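Sturcombe Community Boards > Food and Kitchen > Bread and Baking
Thread: Cold proofing overnight has changed my sourdough completely
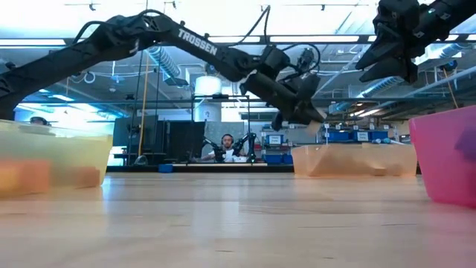 crustyelias
Posted 10 January 2025
So I finally tried leaving my shaped loaves in the fridge overnight and I can't believe I waited this long! I'd been doing everything in one day, rushing the last rise so I could bake before dinner, and the bread was fine. Fine and a bit bland. This weekend's loaf had a real tang, a crackly crust full of little blisters, and the dough was so much easier to score when it was cold – the blade just glided.

My recipe is 500 g of bread flour, 350 g water, 100 g starter, 10 g salt. Four sets of folds, shape, into the basket, bag over the top, fridge. Baked it straight from cold the next morning in a covered pot. Anyone else doing this? How long do you push it?
– Elias

carla_bakes
Yes yes yes! Welcome to the club. I go 14 hours most weeks because that's how my work shifts fall. The best one I ever made sat for two full days because I forgot I had it (we had family over and the fridge was packed). It was sour enough to make my uncle pull a face, and I loved it.

Do you let yours puff up on the counter before it goes in? I give mine 30 minutes.

Tarek D
I'm going to be the grump. I've done both for years and I think the fridge gets too much credit. If your same-day loaf is bland, it probably needed a longer first rise. Give it another hour or two in the bowl and you'll get plenty of flavor without tying up a shelf all night.

Also, 70 percent water is pretty low if you want an open crumb. Try 75.

crustyelias
Carla – no counter time, straight in. I'll try the 30 minutes on the next one.

Tarek – fair point on the first rise, my kitchen is freezing this time of year and I was going by the clock. But the scoring alone has sold me. I've never managed an ear on a warm loaf, not once!

efthymia_c
Going to side with Elias on scoring. Warm dough drags and then sags while you're still deciding where to cut.

On the water I'd leave it alone for now. I jumped up to 80 percent too early and spent a whole April baking pancakes. Delicious pancakes, but still. What flour are you using? I get the Bokstead strong white and it takes less water than the one I had before, so I wouldn't copy anyone's numbers too closely.

Tarek D
OK, the flour point is a good one. I withdraw 75. Try 72 and see how it feels.

I still say the blisters are cosmetic.

carla_bakes
Cosmetic and crunchy, Tarek!!

insaurralde_d
Can I jump in with a question? My cold loaves come out with a dense line along the bottom. Tops look great. I preheat the pot to 450 F and bake 20 minutes covered, then 25 uncovered. Fridge for 12 hours.

efthymia_c
Damián, that sounds underproofed to me. How much does the dough grow before you shape it? In a straight-sided jar you want to see it up by half at least, more if your fridge runs very cold.

insaurralde_d
Hard to say, I use a big round bowl and guess. I'll move it to a jar.

Tarek D
Longer first rise. I rest my case.

crustyelias
Ha, OK, you get that one. I've got two going tomorrow, one with the longer rise and baked the same day, one in the fridge overnight. Same flour, same starter. I'll post how they taste, and I'm getting my wife to try them blind so I can't cheat.

carla_bakes
Love this. Toast some of each on day two as well, that's when I notice the difference most.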